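Airing-out (Latarley)

Airing-out is a household custom of Latarley and the upper end of the Nestance valley, in which the winter clothes of a family are taken out of store in February, laid on the beds and looked over by a relative from another house. I've written this entry for the valley customs pages since I'm the one who keeps going on about it, and I've tried to stick to what I've read in the Awasthi notebooks or been told to my face. Last revised 18 January 2024.

Name

Most people in Latarley say airing-out, or just "the airing". Further down the valley, in Givdale, you'll hear "bed day", which Latarley people think is a bit rude. There is an older word, "showing", in the notebooks, but I've only met it in writing and I suspect it was already going out of use when it was noted down. It shouldn't be mixed up with spring cleaning, which comes later and has its own habits (carpets over walls, mostly).

What happens

The clothes come out in the morning and go on the beds, never on chairs or on the floor. Coats and padded things go down first and the smaller knitted things on top or alongside. Windows are opened whatever the weather is doing, and I can tell you from my aunt's back bedroom that this is no joke in a Nestance February! Then everybody waits for the looker.

The looker is a relation by marriage if there is one, otherwise a cousin. She (it's nearly always been a woman, though not quite always) goes from room to room and picks up each piece, turns back the collar, feels along the seams and says what wants mending. She isn't supposed to praise anything. Praise is thought to bring the moth. If she likes a coat very much she says "that'll see somebody out", and the family is expected to look pleased and say nothing back.

After that there's tea, and the looker goes home with a piece of mending under her arm. This last part matters more than all the rest. A looker who leaves with nothing has been insulted, and one who's given too much has been treated as a servant, so families put a fair bit of thought into it beforehand. The mended thing is brought back within 21 days. If it's late, the owner goes round to fetch it, and has to be fed.
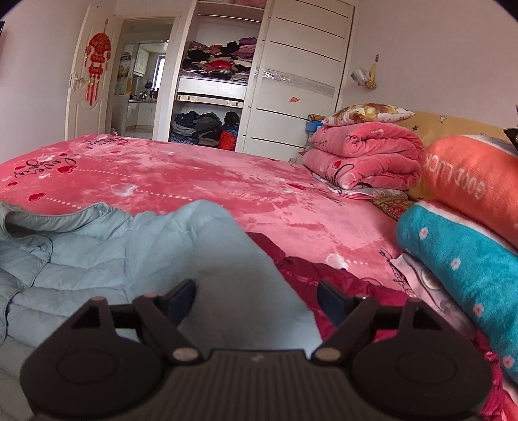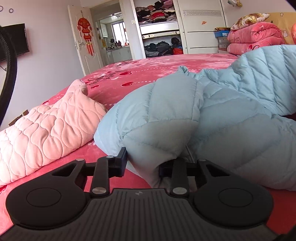
A blue quilted jacket on a bed.

Where it's found

The custom belongs to Latarley proper, to the farms above it and, in a thinner form, to Givdale. I've asked further along the main road and got blank looks. Iulian Anghel, whose mapping of valley customs I lean on quite heavily here, drew the boundary at the old toll bridge and I haven't found anything to move it. He did turn up 4 households below the bridge that kept a kind of airing, but every one of them had a grandmother from Latarley, so I'd call that the custom travelling with people and leave the line alone.

The Givdale version has no looker. The family does it for themselves and sometimes the neighbours' children come in and guess which coat is whose. It's good fun, and I went to a very noisy one, but I think something has dropped out of it.

Explanations

There have been several goes at explaining it, and I'm not sure any of them gets all the way.

The plain one is damp. Houses in the valley are damp, clothes kept in chests go musty, and February is when you'd notice. Fair enough, but damp doesn't need a cousin.

Octavian Ene argued that the airing was a way of letting a wife's family see how she was being kept. A married woman's people couldn't very well walk in and ask, but they could count on one day when her mother or sister had every right to go through the bedrooms and see if the coats were thin. I find this pretty convincing for the older accounts. It explains the relation by marriage, and it explains why praise was awkward. It doesn't do much with the mending, though, and Ene himself admitted as much in a footnote.

Anghel went at it from the other end and treated the mending as the heart of the matter. In his reading, the piece carried off is a small debt, and the debt keeps 2 houses visiting when the lanes are bad and they might let it slide. I'd put the pair of them together and say it did both jobs - different families leaning on different sides of it.

Sources

The main source is the Awasthi notebooks, of which 3 deal with Latarley. They're in pencil and the writer had a maddening way of putting "as before" without saying before what. The entries on the airing run to 4 separate visits, and in one of them the looker is a brother-in-law who by all accounts did the job very badly and sat down on a hat.

No sound recordings that I know of. Older residents will talk about it happily if you ask about coats first.

Today

Still kept up in Latarley, with less ceremony. Most lookers now take the mending away in a carrier bag, and a zip counts. My cousin does hers by video call when the road's shut, which caused an argument that I'm staying out of.

See also: Carpet walls; Givdale bed day; Moth sayings of the Nestance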